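# 为厨房里的“空”说几句好话

搬过四次家以后,我终于敢大声讲出自己的一个偏见:一间厨房好不好用,先看台面上有多少地方是空着的。柜子可以旧,灶可以小,水龙头歪一点都能忍,唯独台面不能满。台面一满,人就不想做饭,这件事在我身上屡试不爽!

我最早的那间厨房在一栋老楼的顶层,台面窄得可怜,从水槽边到灶边只有40厘米。可我偏偏是个爱买东西的人,那40厘米上先来了一只电饭锅,后来又来了榨汁机、刀架、一排调料罐,还有一只朋友送的陶罐,里面插满了我一年用不上一次的木铲。切菜的时候,砧板只能斜着搁,一半悬在水槽上面。切洋葱要用手肘护着,切西瓜干脆搬到客厅地上去切(真的,垫着报纸)。那两年我吃了很多外卖,还一直以为是自己懒。

后来是Samah Mahrous把我说醒的。她是我在Vullotcombe租房时的楼上邻居,做饭又快又香,我一闻到孜然下锅的味道就忍不住找借口上楼去。她家的厨房跟我家户型一模一样,我第一次进去却以为她多打了一个柜子,怎么会宽敞成这样?她什么都没多打,只是把东西都收起来了。台面上留着一块砧板,一瓶油,再没有别的。她说她妈妈教她的规矩很简单:天天用的放外面,隔天用的放柜子里,一个月用一次的放到最难够的地方去。我当晚回家就把榨汁机塞到了床底下。

从那以后我对“空”着了迷。

有人会说,这不就是极简主义吗?我倒觉得两码事。极简主义那套我也试过,试得很狼狈,扔掉了一口好好的铸铁锅,隔了三个月又花钱买回来一口。我喜欢的空,是为了待会儿要把它弄乱的那种空。面粉可以撒得到处都是,饺子皮可以铺开来一张挨一张,刚出锅的鱼有地方歇一歇,不用端着滚烫的盘子在屋里转圈找落脚处。空出来的台面就像收拾好的书桌,往跟前一站,手就痒了。

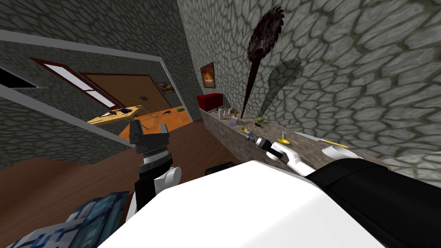
我对空台面的热爱还有一层,说出来有点孩子气:我喜欢看一样小东西单独待在那儿。一颗柠檬,一头蒜,半块用油纸包着的黄油,放在满满当当的台面上谁也看不见,放在空处就变得很好看,还会提醒你该拿它做点什么。图里台面上那一小点黄色就有这个意思,旁边再热闹,我的眼睛也总要落回它身上去。我家冬天常有一颗柠檬这样摆着,早上路过看一眼,晚上就想起来可以煎块鱼,挤一点汁,再把皮擦碎了拌进酸奶里。要是它被压在购物袋和账单底下,多半会干成一颗小石头,我在前一间厨房里就发现过好几颗。

说到账单,台面最大的敌人其实跟做饭没有关系。钥匙、药盒、快递单、没电的遥控器、等着退货的鞋,它们都觉得厨房台面是自己的家。我想原因也不难猜,台面的高度太合适了,人一进门,手一松,东西就在那儿了。我的办法是给这些杂物另找一个同样顺手的去处。我在门边钉了一块搁板,又在搁板下面挂了一只布袋,钥匙进碗,纸进袋,每个周末倒一次。头一个星期我还是会习惯性地走到厨房去放钥匙,第二个星期脚就自己拐弯了。

我也得承认,这个主张有它不讲理的地方。家里人多的时候,东西是真的多,奶瓶、饭盒、老人的保温杯,哪一样都是天天用的,总不能叫人家每次喝水先开三道柜门。我姐姐家就是这样。我有一回兴冲冲地替她收拾厨房,收完自己满意得不得了,结果她打电话来问了我一晚上,漏勺在哪里,生抽在哪里,孩子的围兜又在哪里。那次以后我学乖了,别人的台面一概不碰。我现在会劝人先不要管整间厨房,只守住一块地方,够放下一块砧板、再放下一只大碗就行。这一块谁都不许占,连刚买回来的菜也不行,菜放地上、放椅子上都可以。姐姐试了,守住了灶台左边的那块,最近开始自己擀面了!她擀的面比我的好,这让我又高兴又有点不服气。

地方守住了,收纳才有得谈。我看过不少讲收纳的书和节目,它们大都从买盒子讲起,透明的、带轮子的、可以叠起来的,看得人心潮澎湃。我自己也囤过一批,后来发现盒子也要占地方,而且盒子会鼓励你留下更多东西。现在我的橱柜里只剩2只盒子,一只装干货,一只装烘焙的小工具,其余的都直接站在层板上,伸手就能拿。锅按用的次数排,炒锅在最外面,蒸锅在最里面。调料统统进了灶边的抽屉,盖子上用铅笔写一个字,盐、糖、椒、茴,拉开往下一看,清清楚楚。

讲到抽屉,我要替抽屉多说两句,它实在是被低估了。上一任房东装修时图省钱,地柜全做成了对开门,我每次找一包粉丝都得跪下来,把头伸进去,像在修车。去年二月我请人把其中一个改成了三层抽屉,花的钱比一顿像样的聚餐贵不了多少,高兴了整整一个春天。拉出来,什么都在光底下,最里面的东西跟最外面的东西一样好拿。要是你手头的预算只够改一样东西,我投抽屉一票,台面石材、墙砖颜色都可以等。

再说灯。空台面没有好灯也是浪费。很多厨房只有头顶正中一盏灯,人往台面前一站,影子正好盖住砧板,切什么都在自己的影子里。吊柜底下贴一条灯带就好了,暖一点的光,切葱花的时候每一刀都看得见。我装灯那天晚上本来不饿,为了试灯切了一整根黄瓜,又切了一把香菜,最后拌了一大碗凉面,吃得肚子滚圆。

我常去的菜市场边上有家卖餐具的小店,叫Gremlow,店主人很爱聊天。她的柜台是我见过最漂亮的空台面,一块厚厚的老木头,客人看中什么,她就把那一样拿出来放在正中间,别的一律不摆。我在她那儿买过一只碗,青灰色的,口沿有一点不圆,放在架子上时我根本没注意到,她拿下来往那块木头上一搁,我就掏钱了。带回家以后我也学她,洗好先不急着收,在台面上放一会儿,喝茶的时候看看。

所以如果你最近总提不起劲做饭,别急着怪自己,也先别买新锅。今晚挑一小块台面,把上面的东西全拿走,用热毛巾擦一遍,擦到能映出一点灯光,然后在上面放一样你明天想吃的东西。番茄也好,土豆也好,一小把还带着泥的小葱也好。我这会儿放的是一块姜,明天要炖鸡。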